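Dorstead Workshop Notes > Opinion > Standards

Write the plate rule down before you buy the second arm

I've spent a good chunk of the past year reading procedures for household robot work, and I've got a gripe. We've got pages and pages on emergency stops (good!) and next to nothing on what counts as a job properly done. Our own binder at Resness runs to 186 pages. Dishes get 2 of them, and one of those is mostly a drawing of a sink.

So this is my pitch for boring rules, written early, by the people who stand at the bench. 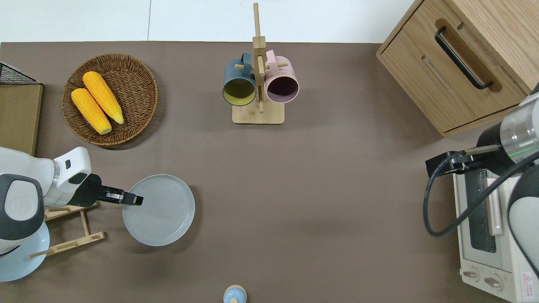 My first one would be a layout rule. Every shared bench should have a written starting layout, and I mean a proper one, with which way the handles face and what's allowed to hang over an edge. Folks tell me that kills variety. I don't buy it. You can vary things all you like once you've said what you're varying from, and if you haven't, you've just got a messy bench and a lot of arguments after lunch.

Cables are my other hobby horse, and I'll happily bore anyone at a barbecue with it. The Avram checklist we borrowed has 11 lines on gripper wear and one on cables, which says "tidy". Tidy how? An arm needs slack or it can't turn its wrist, so you're always going to have a bit of line up in the air. Thin black cables trailing up from the joints and out of the way, with the mugs and the corn basket down on the mat below, is the sort of arrangement I'd want spelled out. Give me a maximum loop and a keep-clear height and I'll stop complaining, mostly.

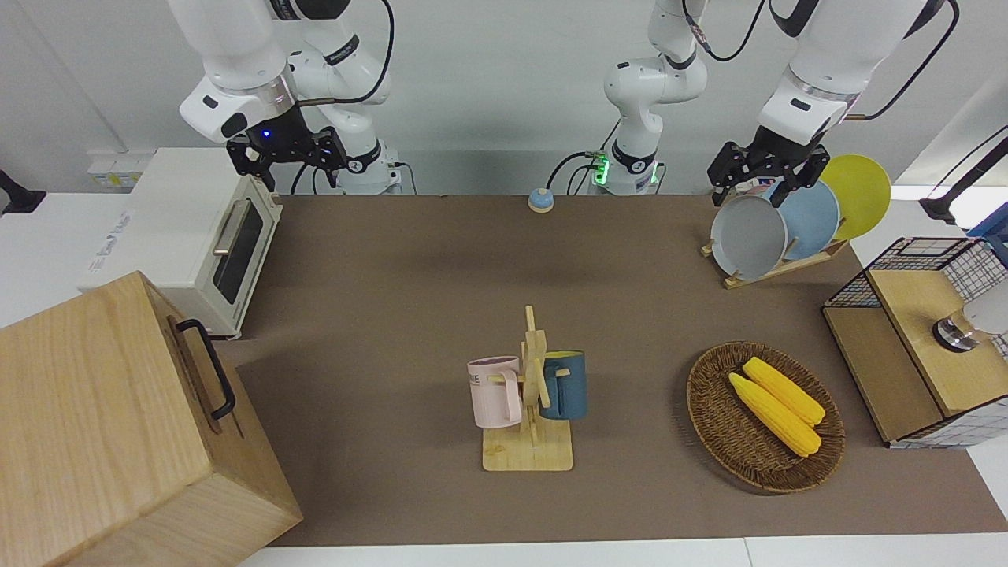 Then there's the business of what "put away" means. I sat through a whole afternoon on this in August and we still came out with three definitions, one of which would've passed a plate leaning on a toaster. My favourite is dead simple: an item is away when it's standing in its own spot and nothing's holding it up except the furniture. By that rule a gray plate with a light blue one behind it in a rack is only finished once the gripper has let go, and while the fingers are still touching a rim, the job's still open. Mark it open. I don't care how good it looks.Now, somebody's bound to say a standard should leave room for judgment, and sure, it should. But judgment needs something to push against. When Asness trialled a looser version, nearly 70 per cent of their disputed runs came down to two people using the same word for different things.

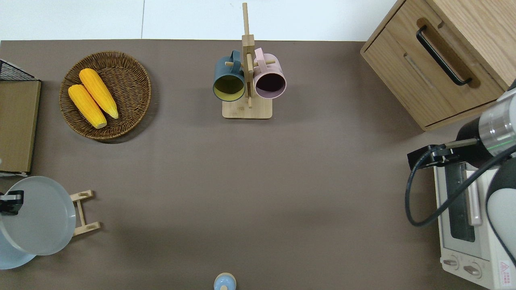 Storage gear deserves its own clause as well. Most rules I've read treat a rack or a stand as scenery, as if it'll always be where you left it and the right size for the crockery. I'd list it with the dishes and check it the same way. Take a little wooden plate stand, shaped like a short ladder with two rungs, sitting right beside a big round gray thing: is the stand part of the task or part of the bench? Your rule ought to answer that before anyone presses go, and it ought to say who's allowed to shift it.

I'd also like a line about when one arm should keep still while the other works. Plenty of teams leave that to habit, and habit doesn't travel well between shifts.

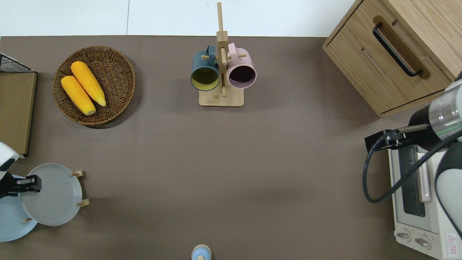 The author is bench practice lead at Resness and writes on standards for Dorstead Workshop Notes.

Would all this slow us down? A bit, yeah, for the first while. I'd still take a slow month over another round of relabelling. If your shop has a dish clause you're proud of, send it along, and please, leave the sink drawing out.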